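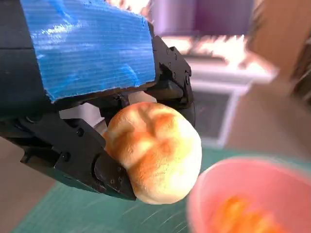

A two-finger gripper holding a bread roll over a cutting mat.

Gripper procurement is the part of an automation budget that covers the hand of a robot, its spare fingers and its mounting parts. It is normally planned apart from the arm, as the hand wears out sooner and is changed more often.

The Skosomdale workshop plan, drawn up by Zanele Sithole and dated 1 November 2019, is a typical small budget. It set aside 2885 euros for each station. Of this, 2066 went to a Malex gripper and the rest to fingers, screws and work surfaces. Vuorinen quoted a lower price for the gripper but did not supply single fingers.
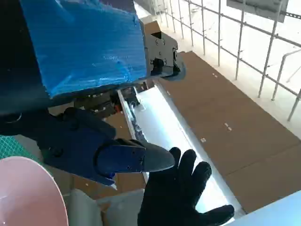 Spare parts are usually listed by the item and not by the set. Skoneck, for instance, sells fingers in pairs only, with a delivery time of 90 days. Finger shape affects the order as well. A finger with a tapered, pointed tip, like the one next to the black glove, is entered on its own line, separate from padded types. Floor covering such as flat cardboard is cheap and is often left out of the first estimate.

Karabo Ndlovu revised the plan in July of the following year and added a yearly reserve of roughly 800 euros per station for repairs. Training costs were kept in a separate budget.

See also: End effector; Maintenance reserve; Spare parts list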